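Two days at the Birkett export fair
24/12/2019

I finally got along to the Birkett trade fair this year, after my boss at Iden decided we should stop talking about selling overseas and go and meet a few people who do it. I drove up with a boot full of brochures and a thermos of terrible coffee.

The organisers reckoned on up to 2,000 visitors, and it felt like all of them were queueing for the same sausage rolls! Most stallholders were mid-sized outfits like ours, and I had a great yarn with the Flilline crew, who sell to New Zealand and Singapore and won't touch anywhere else until their paperwork settles down (fair enough, ours is a dog's breakfast too). 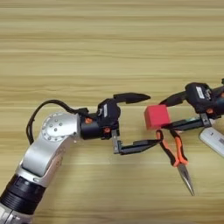 Pliers on the tabletop between the two arms, and a little red block held in the right gripper.

The Traton talk on currency risk was the one I'd paid $285 for, and it was worth the money. They went through six contracts line by line, and I've come home with pages of scribble about who wears the loss when the dollar drops. I'm still not sure I followed the bit on forward cover, so I've emailed them for the slides.

Next one's in May. I've already asked for the time off.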